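Unit 4: Fixed and variable costs

Fixed costs stay the same whatever the output. Rent is the usual case. Variable costs rise with each unit made, such as cloth or thread.

Cirillo, a small bag maker, pays 1,239 a month in rent and 389 for insurance. Cloth costs 12 per bag. 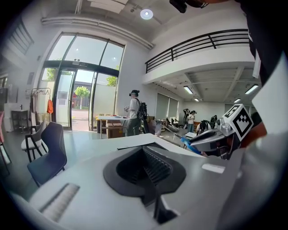
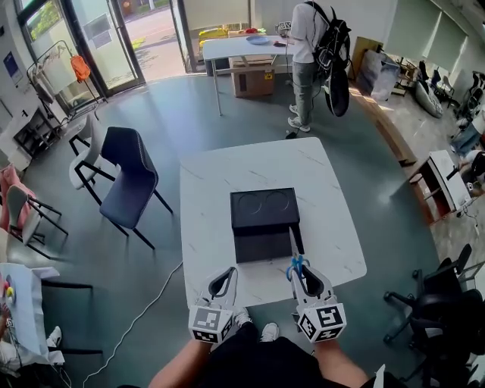

Total fixed cost is 1,628 a month. If Cirillo makes no bags in November, it still owes that amount.

Wages can fall in either group. Check the contract first.

Reading: Bianchini, chapter on break-even. Bring your worked tables to the next class.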